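Pestgate gripper trial: progress report to the funding panel, November

Where we are

We have now run both hand-held grippers, the Habte and the Gaser, through the first block of garment handling. The plan was for 1400 recorded folds by the end of this month. We are behind that, mainly because the Gaser pads had to be refitted 3 times and each refit meant recalibrating the wrist camera from scratch.

Results so far

The supplier's sheet for the Habte claims a 95 per cent grasp rate on soft goods. We have not come close to that on anything except tea towels, and I would ask the panel not to repeat the number in the annual summary. A tea towel is flat, square and forgiving. The Gaser is slower to close but drops less, at least in the 40 trials where we logged both under the same lighting. That is a small set and I wouldn't buy anything on the strength of it.

Shirts

Button-up shirts remain the hardest item on the list, and neither gripper has earned a pass. Most of our failures start with the layers. A short-sleeved shirt rumpled across the bed, with the placket side doubled over between the jaws and one corner already pinched into a bunch, gives the operator plenty to hold and very little to aim for.
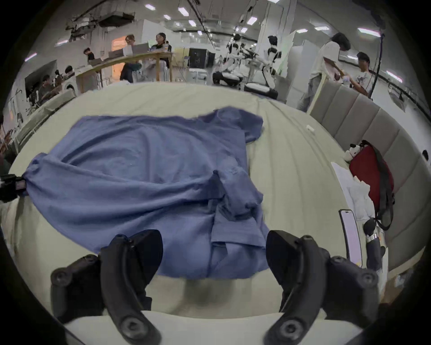

Camera choice is the other open question. The wide lens was sold to us as a way of keeping the whole work area in view, and it does – along with a good deal we have no use for. The grey headboard curves strongly towards the top, and I am not convinced the Platholm correction software will straighten that sort of bend without costing us detail near the fingertips. We will test it against the narrower lens before committing.

Next period

Finish the shirt block with both grippers, then towels and pillowcases. No new hardware is requested. I recommend holding the second payment to Platholm until the lens comparison is in.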